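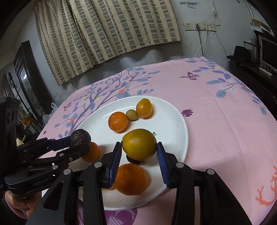 Figure 1. Fruit on a white oval plate, pink tablecloth.

Table Service and Buffet, Handout 6: The Fruit Plate
Lecturer: Perihan Yazıcı
Notes prepared by Elif Naz Ersoy

In this lesson we study how to arrange whole fruit on an oval plate. Please read the notes before the practice in the Karabulut room.

1. Choosing the plate
A white plate lets the colour of the fruit speak. For a table of 8 guests we use an oval plate with a length of 40 cm. The rim must stay free, so that the waiter can hold it.

2. Colour
Orange citrus fruits are strong in colour and the eye goes to them first. Between them we put something dark or pale. In Figure 1 compare the wrinkled dark purple-brown fruit with the bright orange mandarin, and look at the small tan fruit between the mandarin and the yellow-orange one.

3. Size and order
Large fruits are placed first, small ones after. A diagonal row is easier to make on an oval plate than a circle. Turn the stem ends to the same direction if it is possible.

4. Cleaning
Wash and dry every fruit before it comes to the table. Small pieces of leaf are removed at the end, with dry fingers or a napkin.

Homework: draw two arrangements for a plate of 12 fruits and write the order of placing. Bring the drawings to the next lesson.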